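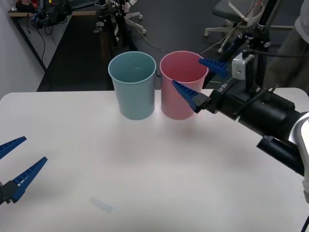

*By Callum Semple | January 2023 | Filed under: Small Storage*

I have a weakness for plain plastic containers, and anyone who has been reading this column for a while will have noticed it. My wife has certainly noticed it. So when the two-color set from Nurlow went on sale for $20 at Castillo, the housewares store near us, I picked one up along with the light bulbs I had gone in for, and I've been moving the pair around the house ever since, trying to decide where they belong.

You get two, one pale blue and one pink, the same shape and the same height. Open top, sides that taper a little, a rolled rim. There's no lid and no handle, and the paper sleeve they come in makes no great claims for them. It just says "for desk, bath or kitchen," and I took that as a challenge.

I should say first that I like the colors more than I thought I would. I'm usually a white-and-clear person when it comes to storage, and the pair looked a bit nursery to me on the store shelf. At home, on a white surface, they're very cheerful and soft, and the pink one is a deeper rose on the inside, so you get a nice bit of extra color when you look down into it. My daughter claimed the blue within the hour. I said she could have it back when the review was finished (she's still asking).

**On the desk**

We started with pencils, as one does. The taper means that long things fan out toward the rim, and you can pick the one you want without pulling up three of its neighbors. Short things are another matter. A stubby eraser or a binder clip goes straight to the bottom and stays there until you tip the whole lot out, so I'd keep those in a drawer or a little dish. Scissors go in handles up and behave themselves, and a ruler makes the whole thing look busy and important, like an architect's desk on television!

I did wonder about tipping. There isn't a lot of weight in an empty plastic container, and I put a heavy pair of kitchen shears in the pink one, leaning hard to one side, to see how it would feel. I wouldn't leave it that way on a shelf over somebody's head. With a fair mix of things inside it felt perfectly settled, and I've bumped the desk plenty of times since without having to pick pens up off the floor.

**In the bathroom**

They did well here, with one complaint. Toothbrushes and a comb in the blue, cotton swabs in the pink, side by side next to the sink. They rinse out easily under the faucet, and the rolled rim is smooth to the touch all the way around, with no sharp little seam like the one on my old Kulton set. I used that Kulton set for years and was very fond of it, but I caught my knuckle on it more than once.

The complaint is water. Wet toothbrushes drip, drips run down to the bottom, and with no drainage you have to remember to empty it. I remembered for the first week. After that I'm afraid I let things slide, and there was a ring that took some baking soda and an old brush to shift. It came out fine, and no stain was left behind, but if you're as forgetful as I am you might want to put a folded paper towel in the bottom or choose something with holes.

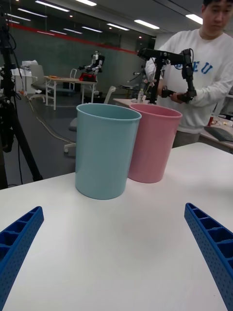
Which brings me to the kitchen, where I expected the least and ended up happiest. We have a drawer of wooden spoons and spatulas that hasn't closed properly in a long time, and I moved the five or six we really use into the pink one and stood it beside the stove. Well, near the stove. I keep it a good arm's length from the burners, and I'd ask you to do the same with any plastic container, whatever the sleeve says. Having the spoons out in the open has been a small daily pleasure, and the drawer closes now, mostly.

The blue one went to the windowsill for a while with a bunch of parsley in an inch of water, and it looked so pretty that I forgot to cook with it. The light comes through that window in the afternoon and pale blue suits it.

**Washing and wear**

I washed both by hand with ordinary dish soap and a sponge. My friend Colm Daly, who bought the same set back in September, puts his in the top rack of the dishwasher and tells me they've come through with their shape intact. I haven't tried it myself, so take that as his word and not mine. He did say the pink one holds on to a faint smell of onion if you use it for kitchen scraps, and I believe him, having eaten at his house.

Mine have picked up a couple of light scuffs near the base from being slid around, visible if you hold them up to a lamp. I can live with that.

**What else is out there**

If you want something heavier, Fenton makes a stoneware crock that will hold every spoon you own and won't budge in an earthquake. It also costs a good deal more and you'll be sorry when it meets the floor. The Kulton set is still sold and comes with a drip tray, and for bathroom use alone I'd give it the edge, knuckles or no knuckles. Castillo's website has 164 customer ratings for the Nurlow pair, most of them kind, with a few people disappointed that you can't choose your own two colors. I sympathize. I'd have a second blue in a heartbeat, and there'd be peace in my house.

**Would I buy them again?**

Yes, and I very nearly did last week. They're simple and pleasant to handle, and the price on sale was fair, though I'd hesitate at full price for two containers with no lids. I'd like to see Nurlow sell them one at a time, and I'd like a version with a drain hole for the sink. For pencils and wooden spoons, I'm very content with what I have.

The blue one goes back to my daughter tonight, as promised. She has plans for it involving glitter pens, and I've been told to knock first.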